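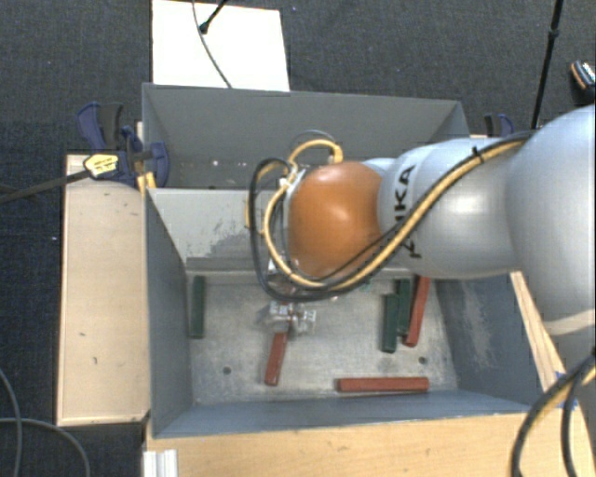 Red and green bars in the bin, with the gripper over one of the reds.

I've spent most of June steering this arm by remote control, and I have grown far too fond of it. We're up to 416 saved runs now! Jinfeng Liao, who has far steadier hands than mine, told me early on to slow down just before closing the gripper — and to stop fussing over a run once it's saved. I still fuss, of course. The bars lying near a wall are my least favorite (so little room to come in from the side), and I usually leave those until after my second coffee. Tomorrow we start on the Falthorpe set.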